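Skuder Building Newsletter
Shared Facilities — Item 4

Cloths, cups and the marble tables: revised practice for the second-floor room

Issued 09/02/2024 by Tamara Marchuk, Facilities

The cleaning and drying arrangements for the shared room on the second floor have been revised. The changes apply to all tenants who use the marble tables, the black side table and the counter. They replace the sheet taped inside the cabinet door, which dates from April and still refers to paper towels. Paper towels are no longer stocked.

Cloths

The room now holds 24 microfiber cloths in mixed colors. Color carries no meaning; the earlier scheme (one color for tables, another for drinkware) was dropped when replacements arrived in whatever shades the supplier had. A cloth is used for one job and then goes in the lidded bin by the door. Themba Swanepoel empties the bin and launders the contents in the ground-floor machine.

Cloths are washed without fabric softener. Softener coats the fibers and reduces absorbency, and a coated cloth leaves streaks on glass and on polished stone. Tumble drying is on low. A cloth that has stiffened or begun to shed should be thrown out and noted on the stock card.

Cups and containers

Plastic cups, metal-finish cups and glass containers are dried by hand. The preferred method is to drape the cloth over the cup, press it lightly to the outside wall, and turn the cup inside the cloth. Pushing a bunched cloth down into a narrow cup tends to tip it, and two chips in the edge of the window-side table have been put down to this.

Gold-colored cups need some care. The finish on the current set is thin and will mark under scouring pads or powder cleaner. Warm water, a drop of dish soap and a soft cloth are sufficient. They should not go in the dishwasher at Ferero, the café downstairs, which has kindly offered to take overflow items from the building. Ferero will accept the plain plastic cups and the glass.

Plates may be left to air dry. They go flat on the black table for short periods only and are then returned to the rack. The small items and bottles kept at the far edge of that table belong there and need not be cleared for routine wiping.
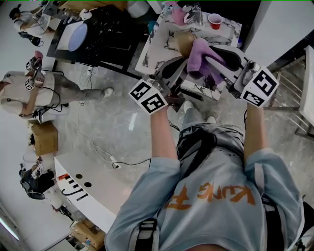

A pink-purple cloth over a gold cup on the marble table. The red cup and the clear container stand further back.

Table surfaces

Both the tabletops and the floor are wiped with water or a neutral cleaner. Vinegar, lemon-based sprays and descaler are excluded. Vsevolod Lytvynenko tested the Zesora neutral concentrate on a spare tile and found no change in sheen after 10 applications at the dilution on the label. It is now the only surface product kept in the room — the older bottles have been removed.

Colored drinks should be wiped up when spilled. Cups holding liquid are best set toward the middle of the table or at the back, away from the side where people are working.

Cables and boxes

The power strip under the black table is for low-draw equipment. Kettles and heaters are to be plugged into the wall. Cables that cross the floor should be routed close to the counter wherever length allows, and unplugged before mopping. Mopping takes place after 6 p.m.

Cardboard boxes may stay on the floor while in use. Flattened boxes go to the recycling cage behind the loading door. Prasetyo Pillai has asked that tape be stripped first, as the contractor rejected one load over it.

Stock and reporting

The annual allowance for cloths and cleaner is $74 per tenant, billed with the April statement. Requests outside the allowance go to Haruto Higuchi, who also keeps the key to the white cabinet. Damage to a tabletop should be reported with the table and the corner named; "the marble one" has not been specific enough to act on.

Apaza, on the third floor, will use the same cloths and products from next month. Their stock is held separately and should not be borrowed.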